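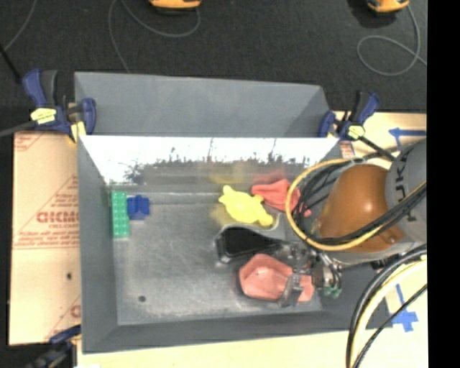 The Steline picking cell at work over the gray bin, with the yellow turtle and the black pan still to the left of the gripper.

3 min read

Steline Picking Cell: Demonstration Visits at Sarnadwood

Updated August 4, 2025

If you have been reading our pages for a while, you will know we would much sooner have you come and stand beside a machine than squint at a brochure, and the Steline is the one visitors tend to linger over. It is a bin-picking cell built for mixed goods, the sort of odd assortment where no two things have the same shape, and we run it for guests in our Sarnadwood showroom right through to the end of December.

A visit goes at an easy pace. We start you off with a coffee and a walk around the cell, and then the arm gets to work on a bin of everyday things — toy bricks, a turtle, a bit of crumpled red cloth, whatever is in the mix. We like toys for this! They are bright, they are awkward to get hold of, and everybody already knows what it feels like to pick one up, so you can judge the grip for yourself without a word from us. You are very welcome to bring your own parts along too, as long as they fit comfortably in one hand.

After that we hand over to the Todorova software, where you can watch the picks being planned on a screen and try a few settings of your own. Please do ask questions as we go, even the ones you think are too simple, and don't worry about slowing us down — the longest visits are often the nicest ones.

What you can order

Steline cell, standard, item 1015. Arm, gripper, controller and one year of the Todorova software.
Steline cell, extended, item 1627. As the standard cell, with a second work area and an extra gripper.
Emico gripper finger set, item 329. Spare curved fingers, sold in pairs.
Emico cable kit, item 126. Replacement cables and ties for the arm.

Prices depend a good deal on your floor plan and how much help you would like with the setup, so we put those together after we have talked. Delivery and two days of training on your own site come with either cell.

To book a visit, send us a note through the contact form with a couple of dates that suit you and a line or two on what you need to pick. Groups of up to six are fine, and the showroom is all on one level, with parking right by the door.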